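Subject: Re: [home-machines] So can they do the washing up yet?

Right, my turn on the laundry question, and I've split it under headings because the last time I wrote one long lump I got told off for it.
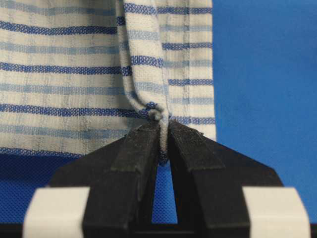

1. What was asked

The message I'm answering, for anyone who joined in September and hasn't got the earlier ones:

> I keep seeing clips of robots folding towels and I can't work out
> whether to be impressed. My mother's hands are bad now and the
> washing is the thing she struggles with most. She can still load
> the machine. It's the pegging out, folding and putting away that
> she can't manage. Is there anything, at any sane price, that could
> do even one of those for her? Or should I stop reading the
> brochures and find somebody local for a couple of hours?
>
> Also, why is it always towels?

2. Why it's always towels

Towels and tea towels are the kind end of laundry! A tea towel has four corners and no inside. You can hold one up by more or less any bit of it and have some hope of finding an edge, and if it's got stripes so much the better, as the stripes give you (or a camera) a clue about which way the cloth is running. Even then, look at what happens when two fingers close on the middle of one. The stripes go out of line either side of the fold and you get a twisted little knot at the pinch, and now the machine has to work out where the rest of the towel has got to. You and I do that by feel, with the telly on.

A fitted sheet has no proper corners at all. A duvet cover is a bag that wants to eat everything else in the wash. I have never seen a clip of either that I'd trust without knowing how many goes it took.

3. What I've tried or seen for myself

I had a morning at the Vundale open workshop, where they've got a two-fingered arm doing tea towels on a bench. They let me bring my own, which I thought was sporting. Out of 40 goes it made a fold I'd have put in a drawer on a bit over half, and the rest ranged from "my teenager did this" to a sausage. It took 3 minutes a towel on a good one. I can do the whole pile in that and have the kettle on. But it never dropped one on the floor, and two years ago the same people had an arm that dropped practically everything, so I came away more cheerful than I went in.

The trouble was nearly always the first grab. If it got hold near a corner, lovely, off it went. If it got hold in the middle, with the cloth all gathered up, it had to put it down and have another think -- and sometimes it had the same think again, and grabbed the same place. The chap next to me started giving it advice out loud.

The Kaller folding cabinet is a different animal. You clip each thing in by hand and it folds what you've clipped. It does shirts very neatly. But clipping is fiddly finger work, so for your mother it takes away the easy half and leaves her the hard one. Mine was on loan for 9 days and I didn't cry when it went back. They wanted over 2,000 pounds for it, too.

4. Shop floor

Someone asked off-list whether the commercial laundries have cracked it. Partly. The one I know, Barura, does hotel linen and has big machines that iron and fold flat sheets at a terrific lick. What they still have is people standing at the front feeding the corners in. They had a trial of a machine to do the feeding and it's been pushed back to the end of the line, doing flannels. The picking up of one crumpled thing from a heap of crumpled things is still a job for a person there, and the supervisor told me she isn't planning to change the rota.

5. So, your mother

Find the person for a couple of hours. I'd also look at a heated airer at waist height, which does away with pegs altogether, and a tumble dryer if she's got the room. Let the towels go in the cupboard unfolded. I've done it for years and they dry you just the same.

If you still fancy a gadget, wait for Varela to show theirs with a mixed basket (socks, a jumper, something with straps) and not a stack of nice clean squares. I've asked them twice whether I can bring my own washing and had a very polite reply both times, neither of which said yes.

Has anyone on here seen one do pillowcases? Putting them on the pillow, I mean, as well as folding. I'd travel for that.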